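The snack corner at the Drastlow shop, October

Hi again! I finally got the snack corner set up the way I wanted. The shop in Wenton had been selling its treats out of a basket by the register, and you had to dig to find anything. I talked them into a tiered stand – 36 dollars, clear acrylic, from Rasden – and spent a very happy afternoon moving candy around. (I ate some of it. I paid for it first!)

My rule was to mix things people know with things they might not. Candy bars get a step to themselves, small boxes go where you can turn them over and read the back, and jars stay low so a sleeve can't knock them off. Cookies go at the end because a big red box pulls your eye all the way along.

Snickers on the upper steps, chocolate chip shortbread down at the far end in its plaid box.
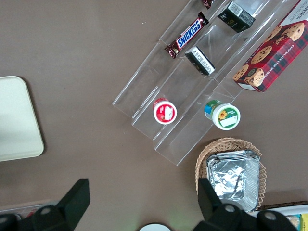

How often should you rearrange a snack display?
Every two weeks works for me, plus a quick straighten at closing time. Wipe the steps while they're bare – clear acrylic shows every fingerprint.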